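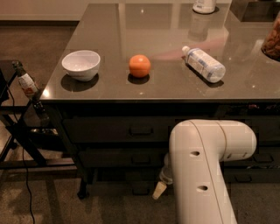
White bowl on a dark glossy table.

The Salt Warden of Druvis (Kettle Sequence, Book Two)
Reviewed by Kirsty Inskip
Format read: hardback

The second Kettle book picks up eleven weeks after the flooding of the lower city, and it assumes you remember who drowned. There is no recap. A list of offices and titles at the front helps a little, but it is arranged by rank, so you need to know a character's standing before you can find the name. I reread the last 60 pages of the first volume before starting and would advise the same.

The plot follows Uvlow, formerly a clerk of weights, now warden of the salt stores at Druvis. Salt is what keeps the dead from walking in this world, and the stores are short. Uvlow's task for the first third of the novel is to find out where the missing salt went without letting the garrison learn that any is missing. The second strand belongs to Fukico, the bell-founder's daughter, who is travelling north with a cracked bell and a contract she cannot read. The two meet at the midpoint and then spend less time together than the cover copy suggests.

Structure. The chapters alternate strictly between the two leads up to the meeting, then the pattern is dropped. Uvlow's chapters are in the past tense and close third person. Fukico's are in the present tense, a change from the first book, where she was written the same way as everyone else. It took me three of her chapters to stop noticing. The present tense does help in the ice crossing, where the reader is kept as short of information as she is. It does nothing for the inn chapters, which are mostly talk.

Magic system. The rules have been tightened. In the first book a line of salt held for as long as the story needed it to. In this one a measure holds for 8 hours in dry air and less in fog, and the author keeps to that. I checked the timings in the siege section against the bells mentioned in the text and found one slip: the north gate is salted at second bell and fails before fourth, which is too soon on a clear night. Everything else adds up. Readers who like to be able to work out what is possible before the characters do will be well served by the siege. Readers who found the tallies in the first book dull will find more of them.

Prose. Plain and mostly good. Sentences are short, and the descriptions of work (casting, weighing, caulking) are the best writing in the book. Dialogue is weaker. The garrison officers all speak in the same clipped manner, and in scenes with more than two of them I had to count back up the page to see who was talking. There is also a habit of ending a chapter on a single short line of speech. It happens often enough that I began to expect it.

Pacing. The book runs to just over 400 pages and the siege does not begin until well past halfway. The investigation before it is sound but has one interview too many; the two quartermasters tell Uvlow the same thing in different rooms. The siege itself is quick and clear. The last chapter moves the story forward to December and leaves both leads in worse positions than they started in, and the contract is still unread. This is a middle volume and it ends like one.

Physical book. Sewn binding, cream paper, a ribbon. The map has been redrawn and now shows the salt roads, but Druvis itself falls in the gutter and you have to press the spine flat to see the harbour. The type is a size smaller than in the first volume. The dust jacket marks easily. Mine had a scuff on the back panel after one train journey.

Who it suits. Anyone who finished the first book and wanted the rules explained. It is not a starting point. Those who read the first for the family quarrels should know that the brothers appear in only one chapter, and one of them does not speak.

Content notes: drowning, an amputation described in some detail, the death of a horse.

Plot: 7/10
World: 9/10
Characters: 6/10
Binding and map: 6/10

I have the third on order and will review it in the same format. Comments are open, but please mark spoilers for the bell chapter.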